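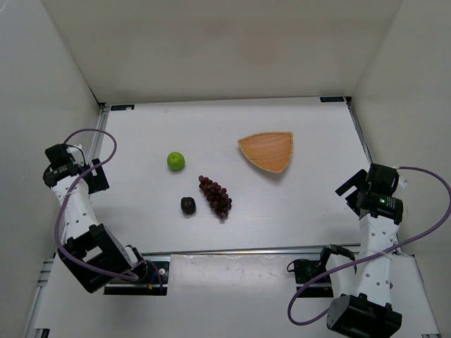 Lime and a dark round fruit on the white tabletop.

Truditz Ballot Box, Lockable, 84 Liter

Our standard box for local elections, party leadership votes, union ballots, school boards. Gray body, clear front panel so observers can see the papers go in. Holds up to 2000 single-fold ballots. Bigger sheets, fewer obviously.

What's in the carton:
Box and lid
Two keys, keyed different from every other box in your order
Seven numbered seals
Slot cover for end of day
Blank label for precinct name

Ships flat. Goes together without tools, fold the sides up, press till it clicks, lid last. Do the bottom panel first or you will be taking it apart again.

Seals: standard seals are red. Blue or white on request, same price. Extra seals sold in packs, see Zikska seals page. Older Solanki seals do NOT fit this lid, the hole is narrower. Please check before you order, we get a lot of returns on this.

Printing: county or party name on the front, one color, no charge on orders of seven boxes or more. Send artwork as a PDF. No photos of letterhead please. We send a proof back same day if it gets here before noon.

Rental: Lesville pickup only. Boxes come back empty, keys taped inside the lid. Missing keys are charged. November is nearly booked up already so call rather then email if you need that month.

Not for mail ballots left outside overnight. Its an indoor box. For outdoor drop boxes ask for the steel model, longer lead time.

Spare parts: lids, front panels, slot covers and locks all sold seperately. Have the number off the bottom of the box handy when you call.

Quotes and purchase orders: Mireille Masri, Lesville office, 8 to 4. Tax exempt buyers send the certificate with the PO, not after.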